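Week 4 Handout: Measuring Leadership and Economic Growth

Students often meet the claim that a head of government "delivered" a period of growth. This week we consider how such claims are tested and why two studies of the same leader may disagree.

The set reading is the Plinton paper, which covers 1,351 country-years. Its authors compare growth before and after a change of leader, using only terms of four years or longer. Of the 55 leaders who met this rule, 14 showed an effect that could be told apart from chance. 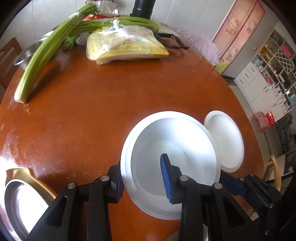 Commodity prices remain the main difficulty. A leader who takes office as export prices rise will appear capable under almost any method. The Sala case, discussed in the second half of the lecture, shows how a ranking changes once prices and neighbouring economies are taken into account.

Tutorial preparation
Read sections 2 and 3 of the paper and bring a one-page summary in your own words.
Note which leaders were left out and on what grounds.

The written response is worth 40 marks and is due in August. Late work is penalised under the unit outline.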